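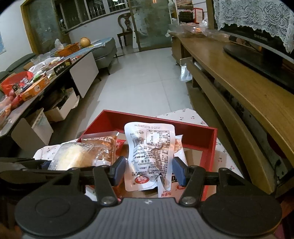 Page 2 of 16

Snack packets in and around the tray, how do you store them?

Posted by Karla Villaseñor, Oct 23, 2025
Category: Living room and storage

We keep snacks in the living room and it has gotten out of hand. There is a red tray with raised walls that is supposed to hold everything, but the packets end up around it as well as in it. Most of them are single-serve, some as small as the white foil sachet in the photo. The coffee table is a heap of bags and boxes from shopping, and there is fruit at one corner.

The table is long and low with a shelf underneath. I have two white open boxes on that shelf, one behind the other, and whatever goes in the back one stays there until I move. Last February I pulled it out and threw away most of what was in it because it was past date.

What I want to know:

Should the snacks stay in the tray or go down in the boxes?
How do you keep track of dates on packets this small? A lot of ours have the date in tiny print along an edge.
Is it a bad idea to keep fruit on the same table?

I don't want to move everything to the kitchen. We have people over often and my mother-in-law likes to have something out for them. I also don't want to buy a cabinet. We are in Pukville and the only storage store near us is Hirvonen, which is mostly garage shelving.

Salma Younis
Member, 500 posts

Use both, but for different things. The tray is for what is open to guests this week. The boxes are for the extra.

Start by clearing the whole table. Put the shopping bags and boxes somewhere else first or you will just be sorting around them. Then lay out every packet and look at the dates. Anything past date goes in the trash. If you can't find a date, check the seams and the back before you give up on it.

For the tray, stand the packets on edge like file cards, with the soonest date at the front. Flat packets stand up fine if the tray is fairly full. If it isn't full they fall over, so put a small jar or a cup at one end to take up the slack. Don't pile them flat. The small ones go to the bottom and you find them a year later.

For the shelf, turn the boxes so they sit side by side along the length of the table, if the shelf has the room. Then there is no back box. If they have to stay one behind the other, put things that aren't food in the far one. Spare napkins, candles, chargers.

On dates, I write the month on the front with a marker. It takes a few minutes when you get home from the store. Marker rubs off shiny foil, so for those use a bit of masking tape.

Fruit on the same table is fine. Put it in its own bowl and eat the soft ones first. I would keep it away from anything crisp that has been opened.

durnow_house

just buy less. we had the same thing and stopped getting the multipacks

Zumcombe Resident

I agree with most of what Salma wrote except for the marker. I tried it and kept it up for two weeks. What worked for us is not topping up the tray. When it is empty you fill it again from the box, and you don't open a new bag of anything until the box is empty too. The old ones get eaten that way without writing on them.

Also put a sheet of paper in the bottom of the storage boxes. Crumbs get in the corners and it is easier to change the paper than wash the box.

Karla Villaseñor

Thank you. I measured and the boxes will fit side by side on the shelf. I'm going to try the tape on the foil ones and see if I keep it up.

Marked as solved by poster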